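The norovirus season in Wokgate began, as it does most years, with a potluck.

By Wednesday the county health line had taken 318 calls, and the woman answering most of them had stopped asking what people ate. They told her anyway. One man blamed a deviled egg he had merely stood near. 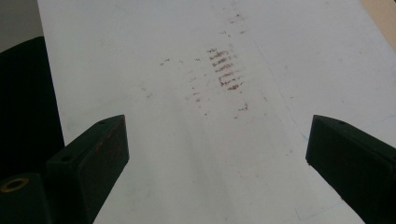 By Dela Ansah
Health & Home

The official count now stands at 942 cases, a figure that covers only residents sick enough to call and well enough to find the phone. Last December it was 90. The schools in Kermani have canceled the winter concert, a decision parents are bearing with remarkable courage.

Hand sanitizer, which every store in town has sold out of, does little against this virus. Soap and water work better. So does bleach on the counters, and staying home two full days after you feel fine.

The county has ordered 1,000 leaflets saying so. They arrive next week, when most of us will be better.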